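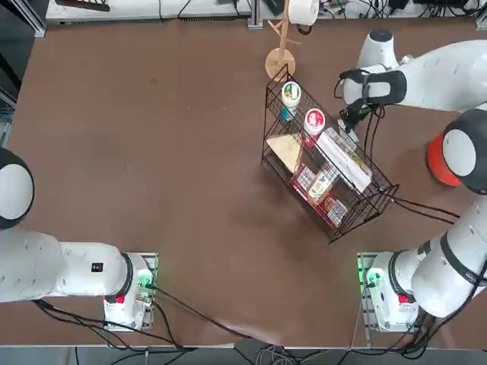 卓上の食品かごを見直す Kokport共同キッチンだより

印刷する | この記事をメールで送る

Kokport共同キッチンの大きなテーブルには、常温の食品をまとめて置くワイヤーのかごがあります。瓶、箱、袋菓子、使いかけの粉類。誰でも使ってよいものと個人のものが混ざりやすく、7月に届いた声のうち11件がこのかごに関するものでした。「奥の瓶が取れない」「同じものが二つ開いている」「期限が読めない」が多く、置き場所を増やしてほしいという声もありました。

今回は置き場所を増やさず、入れ方だけを変えます。棚を一段買い足すと1410かかりますが、中身を出して並べ直せば今のかごで足りると判断しました。単位は税込の円です。

手順は次のとおりです。まず中身を全部テーブルに出します。かごの底には粉や紙くずがたまっているので、逆さにして落とし、固くしぼった布で網を拭きます。網の交点に汚れが残りやすく、ここは古い歯ブラシのほうが早く済みます。拭いたあとは完全に乾くまで戻さないでください。前回は乾く前に戻した紙箱の底がふやけ、乾麺を一箱処分しました。 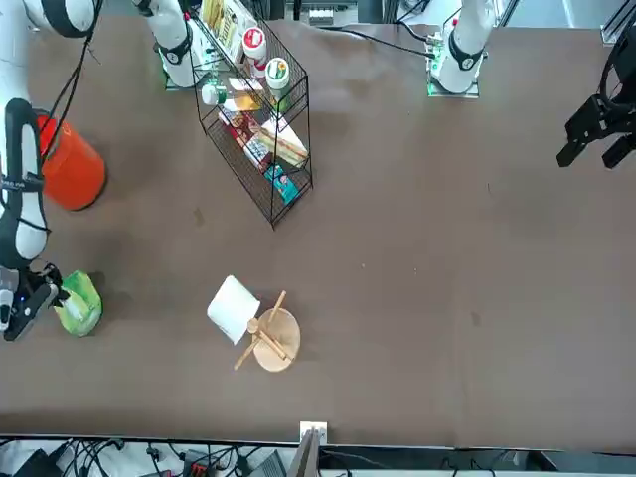

榎並千穂
Kokport共同キッチン 備品・食品棚担当

戻す順番は、重いものからです。瓶や丸い容器を先に入れ、かごの端に寄せます。ふたの色が違う容器は隣どうしに置いてかまいません。上から見たときにふたで見分けがつくので、ラベルを正面に向ける手間が省けます。逆に、同じ色のふたが続くときは、ふたに中身の名前を書いたテープを貼ってください。テープと油性ペンは流し台の引き出しに入っています。

次が箱ものです。長い箱は長辺をかごの長辺に沿わせます。横に渡すと、その下が死んだ場所になります。背の低い小箱は一か所にまとめ、期限の早いものを手前に。三角や台形の包みは座りが悪いので、最後に空いたところへ差し込みます。無理に立てる必要はありません。

パンやサンドイッチのように当日中に食べるものは、かごに入れてもよいですが、必ず外から見える側に置いてください。奥に入ったまま忘れられるのがいちばん困ります。冷蔵が必要なものは冷蔵庫へ。これは以前からの決まりで、変更はありません。

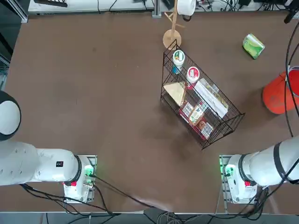
かごの向きについても意見が分かれました。テーブルの辺にそろえて置く案と、斜めに置く案です。そろえたほうが見た目はよいのですが、テーブルの二方向から手を伸ばす人がいるときは斜めのほうが取りやすいという結果になり、当面は向きを決めないことにしました。使う人が回してください。ただし引きずると天板に傷がつくため、持ち上げて動かします。

共用の食品は、開封した日をその日のうちに書きます。個人のものには部屋番号を書きます。どちらも書かれていないものは月末に別の箱へ移し、翌月の半ばまでに引き取りがなければ処分します。Stullau棟のキッチンではこの方法を先に始めていて、月末に残る品が減ったそうです。

補充品の購入先は、これまでどおりImrieです。共用の紙ナプキンは一袋285円、乾燥豆は500グラム入りを買います。大袋のほうが割安ですが、かごに入らず床に置かれることになるので見送りました。Cledalerの配達便は冷蔵品だけに使います。
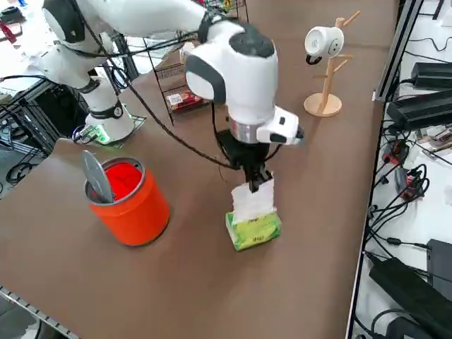 かごに入れないものの置き場所も決めておきます。紙類、ふた付きの筒形容器、調理中に何度も手が伸びる調味料などは、かごの外に出しておいてかまいません。小さなソフトパックのティッシュは、黄緑色のもののように柄がはっきりしていると天板の茶色の上でもすぐ目に入りますし、口から上へ引けば一枚ずつ出せます。オレンジ色の筒形容器は、写真のようにふたが開いていると赤い中身が上からのぞけて確認には便利ですが、使い終わったら閉めてください。ふたの開いたものの近くで粉をふるわないことも、あわせてお願いします。

テーブルの上に出しておくのは、調理している間だけです。食事が済んだらティッシュは引き出しの上の棚へ、筒形の容器は流しの左の台へ戻します。夜10時以降は天板に何も残さない決まりですが、食品かごだけは置いたままで結構です。

かごの中身の一覧表は作りません。以前作ったものは二週間で実物と合わなくなりました。足りないものに気づいた方は、冷蔵庫の横の紙に品名だけ書いてください。買い出しのときにその紙を持って行きます。

読者のコメント(4件)

三角の包みを最後に入れるのはよい方法だと思います。いつもあれが先に入っていて、瓶が傾いていました。

質問です。開封日は西暦から書くのでしょうか。月日だけでは去年のものと区別がつかないことがありました。

担当より:月日だけで結構ですが、年をまたぎそうなものは年も書いてください。粉類と豆は必ず年からお願いします。

油性ペンがまた出なくなっています。次の買い出しで2本お願いします。

お問い合わせはキッチン入口の連絡箱まで | © Kokport共同キッチン 無断転載を禁じます | ページの先頭へ戻る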